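La mesa de Mellima

A Tímea le encantaba preparar la mesa antes de que llegara nadie. ¡Le encantaba de verdad! Extendía el papel marrón, lo alisaba con las dos manos y luego sacaba la cinta azul, que chillaba al despegarse del rollo como un pájaro contento. Una tira a lo largo, otra que bajaba por el centro, y ya tenía un mapa. Porque para ella era eso, un mapa: cada cuadrado un barrio, y en cada barrio alguien que iba a cenar.

- El papel está arrugado - le había dicho Szabolcs en julio, la primera vez.

- ¡Pues tiene montañas! - contestó ella, y siguió pegando. 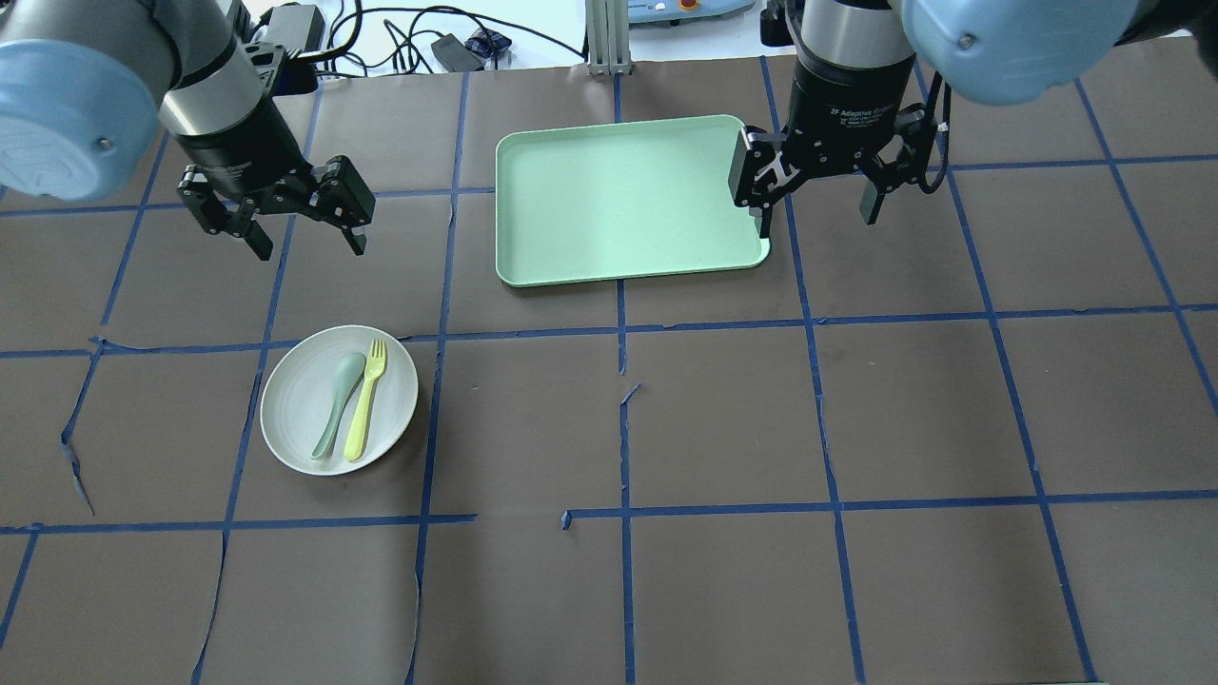
La bandeja era su pieza favorita. La había comprado en el mercadillo de Usov por 145 coronas, regateando con una señora que al final le regaló también un cucharón, y desde entonces viajaba con ella a todas partes envuelta en un jersey. Verde menta, como los azulejos de la cocina de su abuela, como los helados de la plaza, como el abrigo que llevaba el día que llegó a Mellima sin conocer a nadie. Esa noche la bandeja iba a ser el parque. Todo barrio necesita uno, y un parque tiene que quedar cerca de la avenida grande, la que parte la ciudad en dos.

Quedaban las casas. Una casa era un plato, y un plato con sus cubiertos era una casa con la luz encendida - eso lo había decidido de niña, tumbada debajo de la mesa mientras los mayores hablaban de dinero. Seis invitados, seis luces. Tímea iba de un lado a otro tarareando, dejaba un plato, lo giraba un poco, se apartaba para verlo mejor, volvía. Los cubiertos le gustaban algo torcidos, como si acabaran de sentarse a charlar.

En el horno, el gulyás de Viktória (receta larguísima, tres folios por las dos caras) llenaba el piso de un olor rojo y espeso que bajaba ya por la escalera.
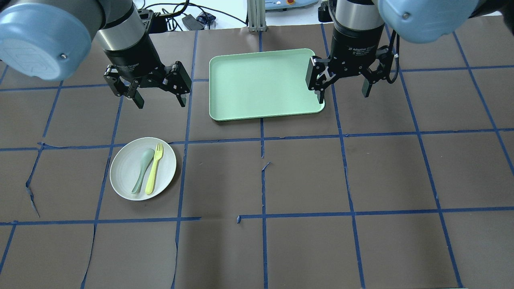 Aušra dijo desde la puerta, con el abrigo todavía puesto, que ella quería vivir junto al parque.

- ¡Elige calle! - gritó Tímea, feliz.

Y Aušra puso el dedo sobre una línea azul y la fue siguiendo despacio, doblando esquinas, hasta que sonó el timbre otra vez.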